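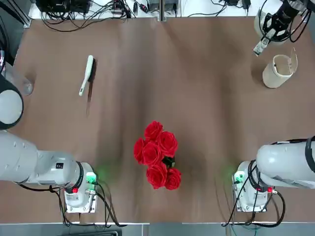 Before You Power Up: Working Rules for a Two-Arm Tabletop Cell

Most safety sheets for small arms are written by people who want the sheet finished. You get a paragraph about goggles, a line about "qualified personnel," and a signature box. Then somebody leaves a cable under a base and the sheet has nothing to say about it.

What follows is the routine we use on the benches at Osberg. It covers two light arms bolted to one tabletop, with a person working nearby. It does not replace your own risk assessment, and if your supplier tells you that it does, get a second supplier.

Step 1. Read the label "collaborative" with suspicion

The word on the brochure describes the arm. It says very little about the arm holding a pair of scissors. Assess the whole job: the arm, the gripper, whatever the gripper picks up, and the place where your hands will be. A light arm with a metal finger on the end can still pinch you against a tabletop.

Step 2. Find the stop before you find the start

Every person in the room should be able to reach the emergency stop without leaning over the work area. A button on the base of an arm may be a stop, a power switch, or something else, and red paint is not proof. Look it up in the manual, then press it with the arm moving slowly and nothing in the gripper. Write down what happened. On some arms, cutting power lets the joints sag, and you want to learn that with a clear space underneath.

The same goes for green lights. Green might mean powered, ready, or enabled, depending on who wrote the firmware. I have never met two makers who agreed. Tape a small card to the bench that says what each color means on your unit.

Step 3. Deal with the cables

Cables that hang off the near side get caught by knees and chair arms. Clip them so that a tug pulls on the clip and never on the connector. Leave enough slack at the gripper for the full turn of the wrist, then run each joint to its limits at low speed and watch the loops.

Power strips and adapters go behind the work surface, out of reach of both arms. Check this by moving the arms, with a second person ready at the stop. Do not check it on the drawing.

Step 4. Set the tabletop

Put out only what the task needs. If the task is flowers and a cup, then flowers and a cup. Glass deserves an argument every time: does it have to be real glass? Sometimes it does, since clear objects are hard for cameras and that is the point of the test. In that case keep it away from the arm links as well as the gripper. People watch the gripper and forget the elbow, which sweeps a lot of table on its way to somewhere else.

Water stays out of the first trials. A dry cup tells you almost everything about the grasp.

Step 5. Limit the speed, then limit it again

Our first run of any new task is at 15 percent of the speed setting. We go to 50 only after 8 clean runs in a row, and a run where somebody "just nudged" an object does not count as clean. These are house numbers. I make no claim that they are scientific, and a percentage on a slider is not a measured speed in any case.

Step 6. Treat two arms as a third hazard

Each arm can be well behaved alone and still trap a finger against the other. Mark the shared zone in the middle and let one arm in at a time until you trust the collision settings. Test those settings with a foam block. We tried the Havow planner and the Jateck one, and both were sure of themselves in places where I was not.

Step 7. Log the near misses

Keep the log on paper, next to the bench. Ours had 38 entries by the end of October, most of them dull: a cable snag, a knocked cup, a stop pressed by an elbow. The dull ones are useful. The team on the Bakke project showed me a log with no entries at all, and I would not have put my hand on that table.

Go back over steps 2 and 3 whenever a gripper is changed or a base is moved – even by an inch.

Last revised Jan 9, 2020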